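A Saturday at the Hesden Mill Open Day 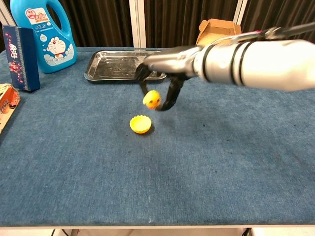
I had wanted to get inside the old wool mill at Hesden for years, and in January they finally opened the whole building, all four floors of it, including the dye house that is normally shut. I took the early train, ate a bad muffin on the platform and was in line before ten with a crowd of knitters, retired engineers and one very patient dog.

First, the sound. You hear the mill before you get to the door. They were running the big carding machine on the ground floor, and you feel it through your shoes. Raw fleece goes in at one end looking like something you'd pull out of a gutter, passes over a whole series of rollers covered in tiny wire teeth, and comes off the far end as a soft, cloudy sheet. I stood there so long that a family went past me twice. The man running it let us handle the fleece before and after (my hands smelled of sheep until dinner, and I didn't mind a bit).

The tour proper was led by Yasaman Zarei, who started at the mill in the finishing room and now looks after the machines. She is a terrific guide. She talks fast, she knows which floorboards to avoid, and she answered every question as though she'd been hoping someone would ask it. I asked why the windows on the north side are so much taller, and got a wonderful ten minutes on matching colors by daylight.

Up one floor is the spinning room. The long frame there has 300 spindles, and when it starts up they all blur at once. Two of the older visitors had worked on frames like it and immediately began arguing about the right way to piece a broken thread. Yasaman handed one of them a broken end and let her show us. It took her maybe a second! The rest of us tried it and made knots.

Then weaving, which was my favorite. There are only a few looms left in working order, but one was set up with a blanket in a dark green and cream check, with 1,772 warp threads, each one drawn in by hand. That job takes two people several days, one on each side, passing threads through with a little hook. I tried to picture doing thread number 900 on a cold morning. The finished blankets go to Pretolside, the shop down by the bridge, and yes, I went there afterward and yes, I bought one.

The dye house is in a separate building across the yard. It's a low, steamy place with a stone floor that slopes to a drain down the middle, so wear sensible shoes. They had a vat of madder going and dipped skeins for us, first a pale peach, then a proper brick red. On the back wall there's a cabinet of old sample cards, with nearly 2,000 shades, numbered and labeled in brown ink. Some of the names are great. I wrote down Wet Slate, Second Plum and Gentile's Gray, which was mixed for a tailor who kept sending the cloth back.

Lunch was soup and bread in the old packing room, at long tables, and I ended up next to a couple who breed Shetlands and had brought photos of every one of them. Very good cheese bread. Get there before one, as it was gone by the time my neighbor went back for more.

A few practical notes. The stairs are steep and there's no elevator, though the ground floor and the dye house are both level. Bring cash for the yarn table. The walk from the station takes fifteen minutes along the river and is muddy near the weir. I missed the talk on water wheels completely and I'm still sorry about it, so I'll be starting with that one next time.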